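Home Services Sizing Care Guide About Us Contact

About Grester

Grester sells secondhand jeans and belts out of a single room in Durlow. We started in June with 536 pairs bought from a shop that was closing, and we have never believed most of what gets said about denim. Freezing it does not clean it. A high price does not make it last.
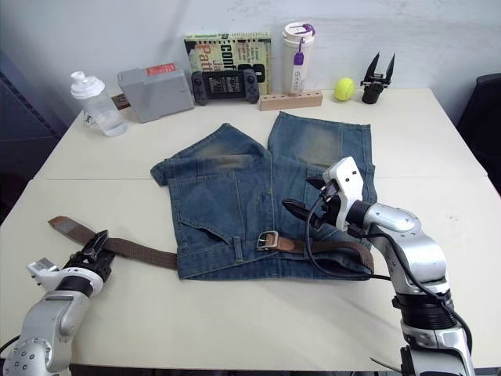 One customer, Leite, wrote to say that a belt left in folded jeans will mark them, and that we ought to know better. Maybe so. We have gone through 3259 pairs and are still waiting to see it, but we do take the belt out before anything sits on a shelf for long.

We are also doubtful about "vintage." Sellers put it on anything faded. 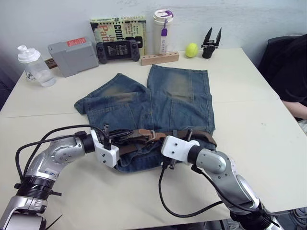
Our listings give the waist, the inseam and the wear, measured flat. If the knees are thin, the listing says thin.
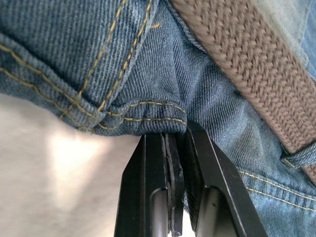
Stitching is where we look first. Fabric can be made to look old in an afternoon, and plenty of it is, so a nice fade tells us very little. Yellow thread against blue is easy to check, and a double row along a folded edge should run evenly. Belts get the same treatment. A braided one hides wear well, so we bend it before we price it.

We do not grade with stars. Hoven, the shop we bought out, had 8 grades and we never could tell the middle ones apart.
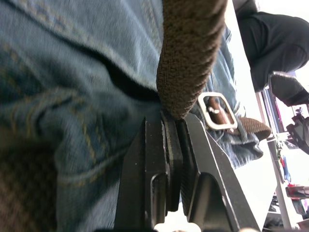
Returns are open for any reason. If you think we oversold a pair, say so and send it back.

Page updated 2021-07-14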